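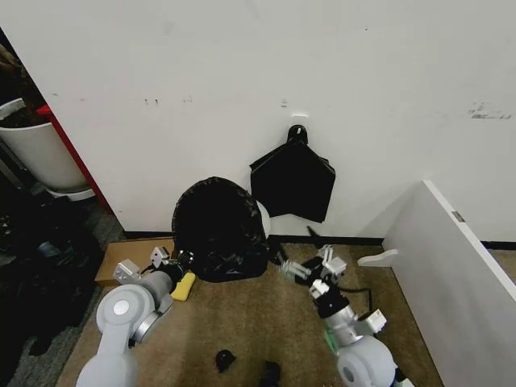 Kamran Kazmi wanted to know if he could skip the kitchen caddy altogether and put his food scraps in with the general rubbish until the council got round to him. You can, Kamran, but you'll regret it by the weekend! Get the caddy going first and everything else in this section is easy.

4. Setting up your rubbish and recycling

I wrote this for the flats on Stevton Road, but it works for any small place with a shared bin store.

1. Find out your collection days before you buy anything. Mine come from the Dromley council leaflet, and they shift over Christmas, so check again in November.

2. Pick a home for each kind of waste. I have 3: food, recycling and everything else. Food lives by the sink, recycling goes near the front door (I pass it on the way out, which helps).
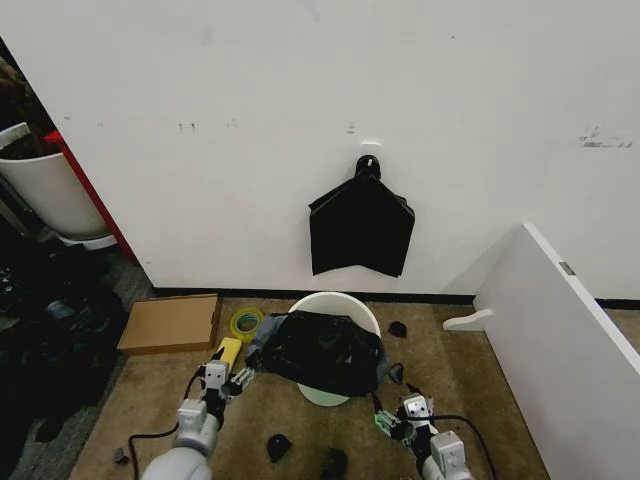
Black bag on a wall hook, white bucket below.

3. Line the food caddy with a paper or compostable liner. Fesia ones fit mine nicely, though I double them up if there's melon about.

Note: teabags go in with food where I live, but Ghumman flats have a different contractor and a different list – ask before you tip them in.

4. Rinse tins, jars and yoghurt pots. A quick swirl in the leftover washing-up water is plenty, please don't run the hot tap for it. 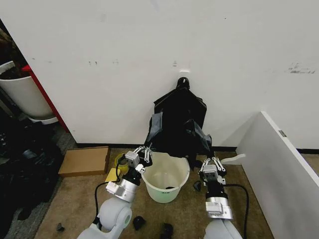
Bag gathered at the top, lower edge over the bucket rim.

5. Flatten your cardboard as it arrives. I used to leave it all for one big session and ended up sitting on a mountain of boxes the night before collection.

Caution: never put batteries or vapes in any of the bins. They can catch fire in the lorry. I keep mine in a jam jar and take them to the supermarket when it's full.
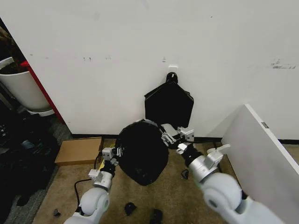
6. Take the general rubbish down before it's packed solid. I go every 2 days in summer and leave it longer in winter, and I always tie the top before the stairs, never on them.

7. Wash the caddy with hot soapy water and let it dry with the lid off before the next liner goes in.

Related sections
Moving in: meters and keys
Getting rid of bulky furniture
Keeping fruit flies away
Who to ring about a missed collection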